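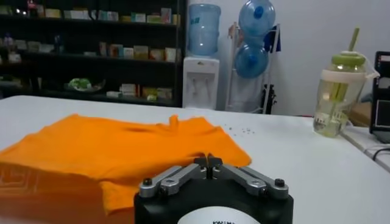 The orange T-shirt on the table at Dirkwood robot club.

Home | News | Clubs | Diary

October 30, 2023

We've got 11 members at robot club this term and they've all gone folding mad! Their project is teaching the arm to fold a T-shirt for the Tindall contest in June – a sleeve first, then the hem, then (fingers crossed) the whole thing. I had a go at the controls myself and made a right mess of it. Afroza Majumder is far more patient than me and runs the sessions. New faces are welcome, just pop in and ask for her.

More news
Tindall contest: how to enter
Choir needs altos

Contact us | © Dirkwood | Back to top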